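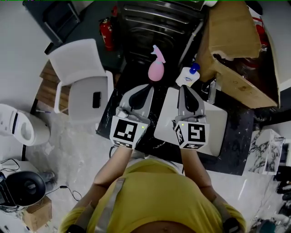 Pink spray bottle and white pump bottle on the dark speckled counter.

Comholm refillable spray bottle, pink

I've sold these since September and I still reach for mine every single morning, so I'm a bit biased! It's a plain upright trigger bottle, it stands on its own next to the soap, and the pink means I can find it on a crowded counter (mine's dark and speckled, and everything else seems to vanish on it).

I fill it with water and a splash of dish soap and go over the counter after breakfast, then again when dinner's done. Two pumps of soap is plenty, by the way – I used eight the first time and was wiping up suds until lunch. The trigger is easy on my hands, and you can twist the nozzle from mist to stream.

Holds 374 ml. Hand wash only, please, and don't put bleach in it.

The pump bottle isn't included, sorry! Tiziana Lombardi keeps asking me to sell the two as a set and I'm working on it. For now you can pick up the spray bottle by itself or in a pack of two, and shipping is free if you order 100 or more for a shop or a cleaning crew. Write to Heather Tipoki for those bigger orders and she'll send you a price.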